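Home | About | Minutes | Hall Hire | Contact

KARANO STREET RESIDENTS' GROUP
Minutes, 13 January 2021, Ulura Hall

Present: 12, plus a dog. Chair: Parveen Ansari.

1. Minutes of July meeting. Accepted, after the word "shambles" was changed to "delay".

2. Street tree watering. The account stands at $3372, less $139 for a hose that doesn't reach the second tree. Moved that we buy a longer hose. Moved that we plant closer trees. First motion carried, 9 to 3.
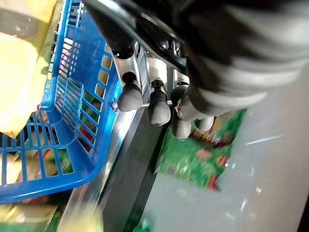 Grip and basket, January

3. Parking on Kendumeo Lane. Discussed for around 40 minutes – the usual views were held by the usual people. The shire has replied to our letter by thanking us for our letter. Parveen to write again, more warmly.

4. Summer street party. Snacks to be bought at the supermarket this time, after the lentil loaf.

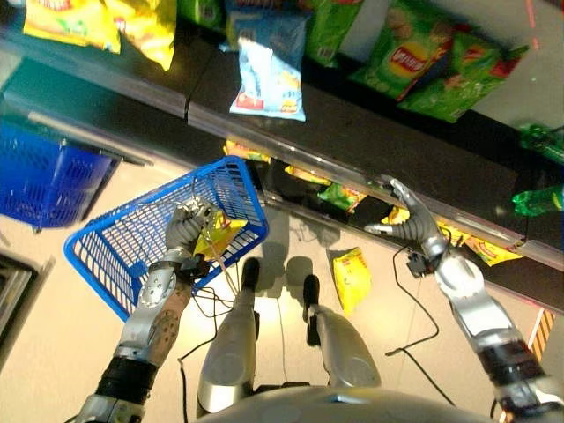
Onyekachi Adebisi said he'd bring the folding tables again, provided they came home with all their legs, and asked that the music stop by ten. Agreed on the tables. The music was left until next meeting.

Closed 8.50 pm. Hose still missing a nozzle.

Contact the group | © Karano Street Residents' Group | Back to top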